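Folding cell going live on second shift, what happens to the hand folders?

Posted in Workplace and Shop Floor by Pierina Messina

I supervise the small-goods line at a linen service in Plundalness. We have 14 people on hand folding across both shifts. Management has bought a robot cell from Gisoveck that picks cloths one at a time from a heap, spreads them and folds them. It goes into production in September. The target in the contract is 1,000 pieces per shift, towels and napkins only. I have been told that no positions are being cut, but I have not been told what the positions will be. Two of my folders have asked me directly and I had no answer. For anyone who has been through this: what did the work look like afterward, how were piece rates handled, and what should I get in writing before the start date?

Priit Pētersons

We put in a comparable cell at a hotel laundry. The folding did not disappear; it split into parts. Before, one folder picked, inspected, folded and stacked. Afterward the machine picked and folded, and people did the sorting upstream, the inspection, and the exceptions. Inspection was the part management had left out of the plan. A hand folder finds a stain or a torn hem while folding and drops the piece in the reject bin without breaking pace. Our cell folded stained pieces as neatly as clean ones, so an inspection station was added after the second week. 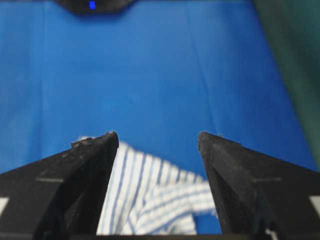 Does the cell need an operator standing next to it for the whole shift?

Plan on one person assigned to the cell but not tied to it. Ours had an attendant who covered two stations: the cell and the inspection table. Most stops were double picks or a cloth rolled up on itself, and clearing one meant pausing the cell, pulling the piece and restarting. If you give the attendant a third station, the stops wait and the heap backs up.

On pay: piece rates no longer work once the machine sets the pace. We moved the affected people to an hourly rate based on their average earnings over the previous 50 shifts. The fast folders lost the chance to earn above it and they noticed. Raise this before the start date.

Get these in writing:
Who is allowed to clear a stop, and who is trained to do it.
What rate applies during downtime.
Whether cell output counts toward anyone's individual quota.
How long the hand tables stay in place as backup.

Ubaldo Caruso

they told us no cuts too. and there were none, they just didnt replace anyone who left. ask about that

Sayaka Ikeda

I agree with most of what Priit wrote. Two additions from the maintenance side.

First, ask what the 1,000 pieces refers to. Supplier figures are often for a single item type, dry, with consistent size. Mixed loads run slower. If your staffing is planned on the supplier figure, the shortfall lands on the hand tables at the end of the shift, usually with fewer people on them than before. Ask for a trial run on your own worst cart and write down the rate you get.

Second, the job changes physically. Hand folding is hard on wrists and shoulders. Cell attendance is mostly standing and walking, with reaching into the cell when it is stopped. Some people prefer it and some get sore feet and are bored by ten in the morning. We rotated every two hours between cell, inspection and hand tables, which also meant that more than one person on each shift knew how to restart the thing. Your lockout procedure has to cover everyone in the rotation, including temps.

Pierina Messina

Thanks. I have asked for the trial run and for the downtime rate. The plant manager had not considered inspection at all and is checking whether there is floor space for a table next to the cell. On attrition, the reply was that they will get back to me.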